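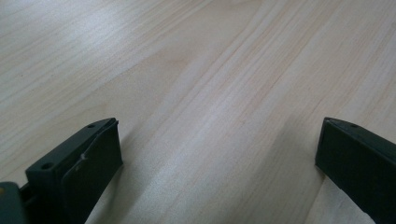 The Jabłońska Reading Room will reopen to members at the end of the month with its worktables returned to service. The tables were withdrawn in February, when the Furnishings Office judged that their tops could no longer be cleaned by ordinary means, and they have been in the care of the Flonarlow joinery shop for most of the period since. Members who remember the old dark varnish should expect a considerable change. The surface is now pale, with the fine lines of the grain plainly visible along the wood and a few darker streaks among the lighter ones. Where light falls directly on it, the color turns nearly silver.

The decision to keep the existing tables was taken after two proposals for replacement had been reviewed. The Furnishings Office was of the opinion that the tops were sound beneath the finish and that new furniture of similar size would not have passed the stair landing without being taken apart. The cost of the work came to 3000 dollars, paid from the general maintenance fund. No increase in membership dues is planned in connection with it.

Members are asked to observe the following arrangements when using the tables.

Drinks may be brought into the room in closed containers only. Coasters will be kept on the shelf beside the door, and members should take one before sitting down. Any spill should be blotted at once with a dry cloth. Please do not rub along or across the grain, and please do not apply household sprays or polish of any kind.

Ink, glue, and paint may be used only on a cutting mat or a covered board. Mats may be signed out at the front desk for the length of a visit. Craft knives are not to be used directly on the tabletops under any circumstances. Members who write with a ballpoint pen on a single sheet of paper are advised to place a pad beneath it, as the wood marks easily under pressure.

Bags, bicycle helmets, and metal bookends should be kept on the floor or on the window bench. Laptops are welcome, provided that their feet are clean.

The tops will be dusted each evening and wiped with a barely damp cloth on Fridays. During that cleaning the room will close 30 minutes early. A light sanding by hand is expected every 5 years, depending on wear. Scratches, rings, and stains should be reported to the front desk on the day they are noticed, with the table number, which is stamped on the underside of the apron at the end nearest the window.

Group bookings made before the closure under the Drurora study program remain valid and do not need to be renewed. New requests should be addressed in writing to Lucie Sandhu, Furnishings Office, Vonavis House, Room 253. Requests for evening use should state the number of seats required and whether the folding screens will be needed.

The temporary tables now in the lower hall will be removed once the Reading Room is open. Members who have left papers or supplies in the drawers of those tables are asked to collect them before then. Unclaimed items will be held at the front desk.

July 2018

14 shares
2 comments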